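Folding trainers wanted at the Kosia laundry service, Hokside
Posted 15 October 2019

We wash, dry, sort and fold work clothes and rental linen for hotels, clinics and small businesses all over the Hokside area. There are 41 of us on the floor, and we are looking for four more people for a job that didn't exist here until last year. We call it folding trainer, and if you like fabric, patience and working things out with your hands, please read on!

The short version: two-armed robots are learning to fold with us. They started in August on small, easy pieces, and we've since moved on to shirts and softer, thicker stuff that likes to bunch up. You'd spend part of your shift teaching and part of it folding by hand, because customers still want their orders on time and the robots are slow.
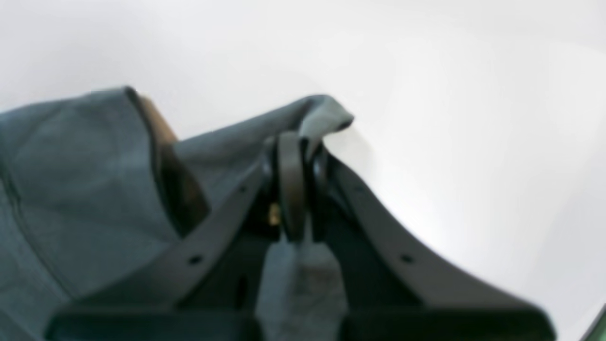

Gripper with a fold of gray-blue cloth

Cloth is a hard thing to teach. A cardboard box stays the shape it is, but a shirt is a different shape every time you put it down, and the people who know most about that are the people who have folded thousands of them. That's why we're hiring from laundry, tailoring, retail and housekeeping before anywhere else. Primo Bellini came to the first training crew after years on our ironing line, and he can feel from across the room (his words) when a corner is going to slip. He now plans which garments we try each week.

What you'd be doing:

- Guiding the arms through a fold, start to finish, and then doing it again with the next piece
- Laying out garments, flat one time and rumpled the next
- Marking which folds you would send to a customer and which you wouldn't
- Writing a few lines at the end of each session about what went wrong
- Hand folding and packing for the other half of the shift

A full session is 50 folds, with a break in the middle. Some days that goes by fast. Other days you will get very tired of one particular hem. 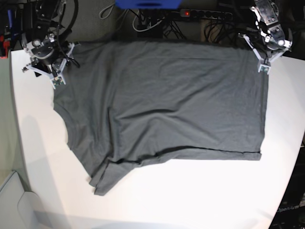

YOUR JOB AND THE ROBOTS

People ask about this at every interview, so let's get to it. Hand folding hours on the plain towel line will go down next year. We have agreed in writing with the floor crew that everyone on a permanent contract keeps their hours and their pay grade, and that includes anyone hired through this ad. What changes is the mix. There's more checking, mending and teaching, and less standing in one spot making the same three moves. Most of us are happy about that. A few miss the towel line, where you could chat all day, and we're still working out how to keep that side of things going - the training tables are quieter and a bit spread out.

Emiko Uchida runs the training crew and Ifeanyi Sani looks after the equipment. If something sticks or squeaks, you stop and call Ifeanyi. You don't need to know any programming.

WHAT WE'RE LOOKING FOR

At least a year of work with clothes or linen, paid or not. Steady hands. Being able to say "that one's bad" about your own fold. Everyday English is fine, and the session notes can be in any language Emiko or Ifeanyi reads (ask us, it's a decent list).

HOURS AND PAY

32 hours a week, early or late shift, permanent after three months. Training crew members get an extra 440 a year for shoes and work clothes on top of the regular floor rate.

HOW TO APPLY

Send a short note to Rianne Martens in the Kosia office, or leave one at the front desk. No resume needed. Tell us what you have folded, sewn or pressed, and which garment you can't stand. We'll invite you in for a paid half shift so you can try the arms yourself and eat lunch with the crew before you decide anything.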